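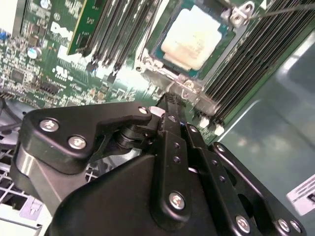 Night Desk Writer, Currencies and Rates (part-time, remote)

Gutstead publishes a morning note on currencies and government bonds. It goes out at 5:30 a.m. Eastern to 2,369 subscribers, several of whom write in when it goes out at 5:34. We need someone to write it three nights a week.

The work

You'll watch the Asian session, read whatever the central banks have put out, and turn it into 477 words. The length is fixed by the email template, which predates all of us and can't be argued with. You'll also keep the calendar of rate decisions up to date and answer reader mail, most of which is about the yen.

You should have

A working knowledge of bond yields and why a currency might care about them. Clean, quick copy. The nerve to write "the dollar didn't do much" on nights when the dollar didn't do much. A degree in economics is fine. So is having recovered from one.

Please don't apply if you have a system. We aren't a trading desk, and staff may not hold positions in anything they cover. Chart people are welcome but get one chart per note.

Pay and hours

$596 per week for three shifts, 10 p.m. to 6 a.m. Eastern. Training is paid at the same rate. You can live anywhere in the United States with decent internet and thick curtains. The first contract runs six months from April.

To apply

Send a resume and one sample note on any overnight session from March 2025, at the length given above, to Lwazi Botha, night editor, through the contact form. Put "Night Desk" in the subject line. Leave out the cover letter. Samples that use the word "jitters" will still be read, but slowly.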